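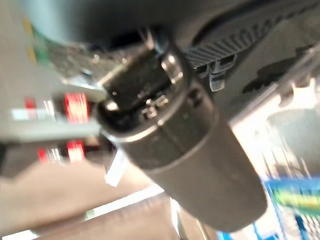 Sourdough in a cold kitchen, who's still baking?

ryecatcher_jo
OK I have to share this because I'm so happy!! My kitchen sits at maybe 62 degrees all winter and I'd pretty much given up until spring. Then I tried the Kuusk method (the long, slow one, rye starter fed at night) and on Sunday I got the best loaf I've made in years. 1000 g flour, split into two loaves, 100 g starter, and then I just left it alone until the next morning. The crumb is so open!

Moleck
Nice! What hydration? I go up to 90 percent with whole wheat but it's a puddle if I even look at it wrong.

ryecatcher_jo
Oh gosh, nowhere near that, 72. I'm not that brave.

pevby_baker
I'm going to disagree on the overnight bulk. I've tried it four times and the flavor goes too sour for my kids. Warm water and a shorter rise on top of the fridge gets me a sweeter loaf.

Moleck
Too sour sounds like your starter was past its peak when it went in. Feed it twice the day before and try again?

pevby_baker
I do feed it twice. We just like mild bread over here!

Nkechi Adebisi
Both ways work, I switch back and forth! I love the tang with soup and the milder one for toast. Jo, did you use the Sirkgate flour or regular bread flour? My last bag of Sirkgate drank so much water I had to add more halfway through mixing.

ryecatcher_jo
Regular bread flour plus a scoop of rye. Now I want to try the Sirkgate though, ha. Starting another batch tonight with walnuts in it!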